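The Skollell group has released the results of its study on learning cup stacking from hand-held grippers. A summary follows in this thread. (1/8)

The question was a simple one. Can a two-armed robot learn a task from people who have never driven a robot, if those people hold the same kind of gripper the robot will later use? (2/8)

Each demonstrator worked at a table with one gripper in each hand. The view was recorded from head height, along with the position and opening of both grippers. No robot arm took part at this stage. (3/8)

In total, 3549 demonstrations were collected and checked under the direction of Lindalva Bittencourt. Runs in which a cup was touched by bare fingers were removed before training and are not included in that figure. (4/8)

The control policy, named Nodum, was trained on this material alone. It was then tested on the Stunska two-armed platform over 400 trials, with the starting place of the loose cup changed each time. Amrit Boychuk and Huệ Lương ran the tests. (5/8)

Nodum placed the cup correctly in 350 of the 400 trials. The remaining 50 were failures. Most of these came at the moment of release, when a finger caught the rim and the cup tipped – a fault also seen, less often, in the human recordings. (6/8)

One finding was not expected. Slower demonstrations did not lead to better results. Policies trained only on the slowest quarter of the recordings paused more often above the stack and dropped more cups. Nayara Bastos discusses the likely causes in section four of the report. (7/8)

The group will repeat the work in August with softer fingertips and a second task, the sorting of cutlery. The report and the recordings are open to other laboratories on written request to Rosimeire Moura. The group thanks all those who gave their time as demonstrators. (8/8) 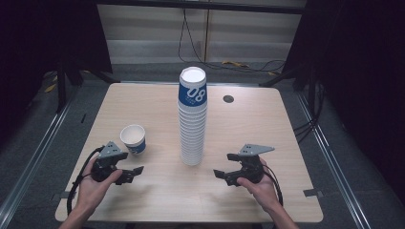 Cup stacking with a hand-held gripper in each hand, seen from head height.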